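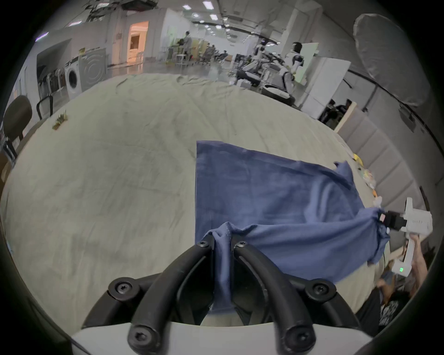
# Prilley cleaning cloths, blue, pack of 3

Bought in February to replace a set of Mullier cloths that had gone stiff. Reviewed 10/4/22, after two months in a small kitchen.

## Fabric

Soft with a short, fuzzy pile. The hem is a single row of stitching and has held on two of the cloths. On the third it has started to lift at one corner. No holes so far.

## Absorbency

One dry cloth took up 500 ml of water from a worktop before it began to drip. The Mullier cloth, when new, needed wringing halfway through the same job. Oil is less impressive – it smears on the first pass and needs a second with detergent.

## Washing

The label gives 60 degrees and no fabric softener. Blue dye came out in the first 2 washes, so keep them away from whites. Lint was heavy at first and is now slight. They dry overnight on a rail.

## Price and supply

Monotgate stocks them by the pack. Sabbagh sells a thinner cloth for less, suitable for windows but poor on spills.

## Verdict

Good for worktops and floors, fair for glass. The stitching should be better at this price – I would buy them again if it were.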